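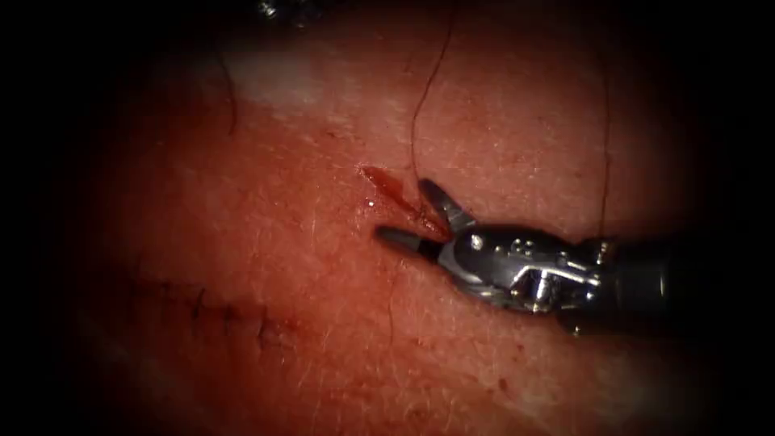 Fourteen Days Without Lifting Anything

Posted Tue 25 June

Print this post | E-mail this to a friend

The sheet they sent me home with says no lifting for 14 days. It gives a gallon of milk as the upper limit, and I have become very aware of what weighs more than a gallon of milk. The cast iron pan does. So does the cat, if she is in a bad mood and goes limp. The laundry does when it comes out of the washer, but a few shirts at a time are all right.

I had a hernia fixed. It was a small one, and it had been there for a long time before I did anything about it. I am 58 and I had never been in a hospital overnight, and I still haven't, because they sent me home the same afternoon. My sister drove. I don't have much to say about the operation itself. I was asleep for it. What I wanted to write down is what the time afterward has been like, partly because I looked for something like that beforehand and mostly found either medical pages or people having a much worse time than I was likely to have.

I am not a doctor and your sheet of paper may say different things from mine. Go by your sheet.

The first few days

The first evening was easy. Whatever they gave me was still working and I sat in the kitchen eating toast and thinking this was going to be no trouble. The next morning I tried to sit up in bed the way I always sit up in bed, and that was the end of that idea.

The trick is to roll onto your side, let your legs go over the edge, and push up with your arm. The nurse told me this and I nodded without listening. It works. I now do it without thinking, and I expect I'll keep doing it.

Coughing hurts. Sneezing hurts more. Laughing is in between. Hold a pillow against your stomach for all of these. I kept one in the bedroom and one by the chair, and after the second day I carried a small cushion from room to room like a child with a blanket. I also had to stop listening to a radio show I like on Saturday mornings.

I slept in the recliner for the first part of the week. It's an old Puruvis that came with the house, brown, with a lever on the side that you have to haul on. Hauling on the lever was not a good idea. I ended up leaving it tipped back all the time and climbing in from the side, and getting out again was slow. If you have a chair like that, try it out before you go in, and see whether you can work it without using your middle.

What I set up ahead of time, and what I should have

I did some things right. I moved the plates and the coffee cups from the bottom cupboard to the counter. I put the cat food into small jars so I wouldn't have to pick up the big bag. I cooked a pot of lentil soup and a pot of chili and froze both in single servings. I paid the bills that were due.

I did not think about the bathtub. Mine is a deep one with a high side, and I had to stand there the first morning working out how to get a leg over it. I ended up washing at the sink until I felt steadier. A step would have fixed this, and I own a step. It was in the garage behind the mower, where I couldn't get at it.

I did not think about shoes either. I have one pair of slip-ons and they are ugly and I wore them every day. Socks I gave up on, since it was warm.

The other thing is trash. In my part of Stosham the bins go out to the end of the lane, and the lane is gravel and goes uphill. I had forgotten about this completely until the evening before pickup. The people next door took mine along with theirs, and I have a loaf of something planned for them when I can knead again.

Walking

They want you to walk. I thought that meant going for walks, and for the first couple of days it meant going to the mailbox. After that I went as far as the corner, then as far as the church. By the end of the first week I was getting to the bakery and back.

The bakery is Yazdani, on the main street, and I should say that I would have found a reason to go there anyway. They do a flat bread with sesame on top that is gone before lunch. I can carry one bread and a newspaper. I walked slowly enough that I noticed things on the way I hadn't seen in years of driving past. The old shoe repair place has been painted green. There is a fig tree behind the bank, a big one, right up against the wall where the heat collects. Somebody on Mill Road has taken out the whole lawn and planted beans.

People are very nice to you when you walk slowly. They also assume you are older than you are. A teenager held a door for me for what must have been a full half minute while I crossed the sidewalk, and I tried to go faster and couldn't.

Not doing anything

I found this harder than the soreness. I live alone and I'm used to getting up and seeing to a thing when I notice it. The gutter over the back door has been dripping. The hall light needs a bulb, and that means the ladder. There is a bag of potting soil on the porch that was delivered the day before I went in, and I have been walking around it ever since. It weighs a good deal more than a gallon of milk.

So I made a list, and I put it on the refrigerator, and every time I wanted to do something I wrote it down instead. The list got long. I went over it again last night and crossed off several items that I no longer cared about. I don't know why I ever thought the spice rack needed moving.

I read two books, one about canals and one detective story I had already read and only recognized near the end. I watched more tennis than I have in my life. I sorted the photographs in the hall drawer, which is a job you can do sitting down, and found the warranty for a toaster I no longer have.

I also drank a lot of coffee, possibly too much. My brother mailed me a bag of Gremano dark roast as a get-well present. It's stronger than what I usually buy and I liked it very much, but I had to drop down to one cup because I wasn't sleeping. The sleeping may have been the recliner.

The garden got away from me

I knew it would. The lettuce went to seed. The tomatoes needed tying up and I could do the top ties standing, but anything near the ground had to wait, and two of the plants have flopped over and are growing along the path. They look healthy enough. I might leave them.

Watering was a problem until I worked out that a full can was out of the question and a third of a can was fine. It takes a lot of trips. I counted that toward my walking.

I have peas that should have been picked last week. I asked my sister to take whatever she wanted and she took the strawberries.

Where things stand

The two weeks are up tomorrow. I have a checkup and if all is well I can start picking things up again, a little at a time, with the heavy things left until July. The sore spot is mostly a stiff spot now. I notice it when I get out of the car and when I reach for the top shelf. I still have the cushion by the chair, although I haven't needed it since the weekend.

The first thing I'm going to lift is the cat, who has been sitting at my feet looking up at me every evening and getting no result. After that, the pan. I have been eating eggs out of a thin little nonstick thing that burns them in the middle, and I'd like a proper one.

If anyone knows how to get a recliner lever to move more easily, please write. I've tried oil.

Print this post | E-mail this to a friend

Recent posts

The gutter again
Freezing soup in small containers
Bus times from Stosham have changed
What the frost left
Cleaning out the hall closet
A toaster that lasted

Contact | Copyright, all rights reserved | Back to top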